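Field Recordings for an Empty Pool: a conversation with the artist behind "Stokum" 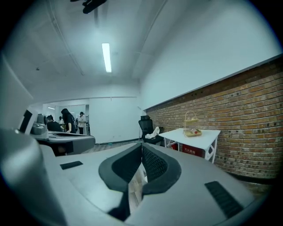 What is "Stokum"?

It is a sound and video installation made for the old municipal swimming pool in Flanport, and it runs for 74 minutes on a loop.

The artist, who works under the name Plamarari and prefers to keep it that way, spent two winters recording inside the building before showing anything. The pool had been drained years earlier. "The first thing I did was clap," the artist says. "The echo in the deep end was so long that I stopped and waited for it to finish."

Most of the recording took place at night, when the road outside was quiet. Contact microphones were taped to the ladders, the drain covers and the inside of the pipes. By the end there were 92 hours of sound, much of it close to silence. Cutting that down took longer than making it.

"I listened to everything once, at normal speed, with a notebook. I wouldn't do that again. But if I had skipped through, I would have missed the pipe."

The pipe is what visitors tend to ask about. A low tone enters in the second half of the piece and stays for several minutes. Many people take it for a synthesizer. It is a recording of wind crossing an open vent on the roof, slowed down and otherwise left alone.

The video side is simpler. Two projectors face each other across the basin and throw pale rectangles onto the tile. The rectangles are made from 1,680 still images of the pool floor, shown one after another, each slightly different in color. Visitors walk down the steps at the shallow end and stand between them, so their shadows fall on both walls.

I asked whether the shadows were planned.

"No. In the first test I was annoyed by them and tried moving the projectors higher. Then a friend stood in the middle for a while and I liked it better with her there. So I moved them back down."

The work was shown first at Yoshida, a small gallery across the river, in a version with headphones and a single screen. The artist is not fond of that version. "It was fine as a sketch. The sound needs the room it came from."

A new piece is under way, based on an elevator shaft in the same town. It will have no video. Recording starts in December, and the artist expects to work alone again.

"Stokum" is open Thursday evenings until nine. The floor slopes, and flat shoes are recommended.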